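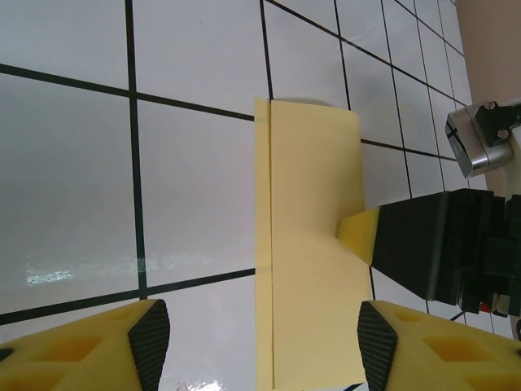
Fold (paper)

A fold is a bend in a sheet of paper or thin card along which the material keeps a changed angle after the bending force is removed. The line left behind when a fold is opened is called a crease. In trade use the two words are often exchanged, though handbooks generally keep "fold" for the closed state and "crease" for the line.

Mechanism

Paper is a mat of cellulose fibers. When a sheet is bent sharply, the fibers on the outside of the bend are stretched and those on the inside are compressed. Past a certain radius some fibers buckle or break and bonds between them give way, so the sheet does not return fully to flat. The remaining tendency to open is called springback. It is greater in thick or stiff stock and decreases when the fold is pressed along its whole length.

Grain direction

Machine-made paper has a grain, the direction in which most of its fibers lie. A fold parallel to the grain is straighter and needs less pressure. A fold across the grain is more likely to crack, especially in coated papers and card. Grain can be found by bending the sheet lightly in each direction without creasing it; the direction of lower resistance is parallel to the grain.

Margin fold

A margin fold, or strip fold, turns a narrow band along one edge back over the sheet. It is used to stiffen an edge, to form a glue flap, and as the first step of an accordion fold. The band is harder to keep parallel than a half fold, where edge can be matched to edge. A guide line or a spacer of the required width is commonly used. In Vida's workshop manual the recommended width for practice sheets is 24 mm, with a minimum of 7 mm for light paper.

Working surface

Folding by hand requires a hard, level support. Glass, stone, sealed wood and glazed tile are all suitable. On tile, a crease should be kept clear of the grout lines, where the paper is not fully supported and a pressing tool may mark or pierce it. Smooth glazes also allow the sheet to slide, and one part is normally held down while another is folded.

Common faults

Skew: the folded band is wider at one end than the other.
Waviness: a free edge lifts from the surface, often from uneven moisture in the sheet.
Cracking: the surface layer splits along the crease.
Double crease: a second line beside the first, caused by refolding.

See also

Accordion fold
Bone folder
Scoring (paper)

References

Vida, Enikő. Folding by Hand. Vidham, 3rd edition.
Bellamy, Clive. "Springback in Light Card." Florker Papers, no. 31.

Last edited 23/02/2022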